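Web layout notes, unit 11. Today we get to sticky menus, my favorite!

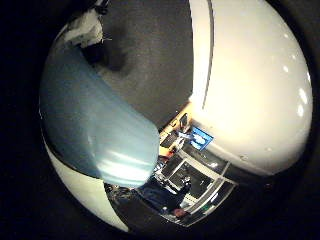
Gittins, course instructor

A sticky menu stays put while the page scrolls. Keep it short, please.
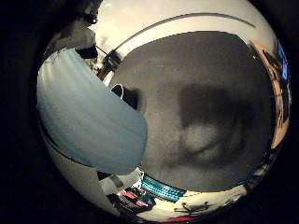

Drakley wonders whether footers can stick too. They can, and it's fun to try!
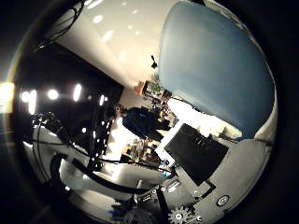 Does a sticky menu need a script? Plain CSS handles it: position: sticky, plus top: 0.
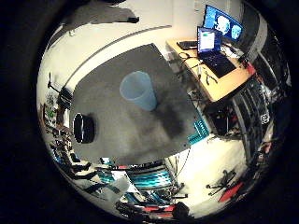 Gittins

Try it on the Pristness demo page by August 1, 2025.

We use cookies. Accept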